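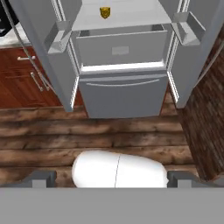
4.2 Rules for Recording and Reporting Trials

The rules in this section apply to every episode recorded in the Uvden kitchen. They were written before the main runs and frozen on Jan 12, 2024. Later changes were kept in a separate log and were not applied to episodes already recorded. We borrowed the general layout from the Tostier checklist, which was written for physical arms, and dropped the items that have no meaning in simulation, such as floor markings and operator clothing.

Start state. Each episode starts from a stored scene file. The file fixes the pose of the arm, the opening angle of any door, the position of any drawer and the pose of the target item. A scene file may not be edited by hand after it has been used once. If a pose is wrong, the file is retired and a new one is made under a new number. Retired files stay in the archive so that earlier results can be traced.

Clearance. In the refrigerator task the arm has to work close to shelves, drawers and doors, and most unwanted contacts involve these parts. Figure 4 shows the task from different viewpoints, with a small yellow item on a gray shelf and the gripper clear of it. We treat any contact between an arm link and the cabinet as a reportable event, even when the task is later completed. Contact by the fingers is reported separately, as some finger contact with the shelf is expected during a grasp.
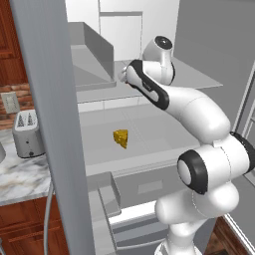
The distinction matters when results are compared. A policy that leans its elbow on a door may score well on completion and still be unsafe to move to hardware. Under our rules the two numbers are always printed side by side — completion in one column and link contact in the next — and a table with only the first is not accepted.

Stopping. An episode ends when the target item has been released at the goal, when the item leaves the cabinet and falls, or when 30 seconds have passed with no change in the item's pose. The person running the trial may also stop it, but must enter a reason from a fixed list. Free text is allowed as an addition and does not replace the code.

Camera records. All camera streams are saved for the full episode, including the view from the gripper. A stream may not be left out when it is blurred or partly blocked. Reviewers need to see what the policy was given, and a blocked view is often the best clue to why a reach went wrong.

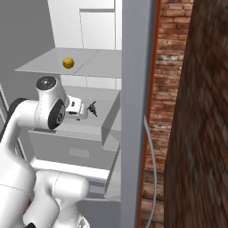

Review and exclusion. Of the 452 episodes recorded under these rules, 338 passed review and were used in the analysis. The rest were excluded for missing streams, start states that did not match the scene file, or stop codes left blank. Failed reaches were never a ground for exclusion. Aliki Manolakis reviewed the first 200 episodes alone, and a second reviewer then repeated the work without seeing her marks. Where they disagreed, the episode was replayed and the stricter reading was used.

Naming. The Tetteh and Pallell policies are reported under the version number stored with each episode. Results from different versions are not pooled.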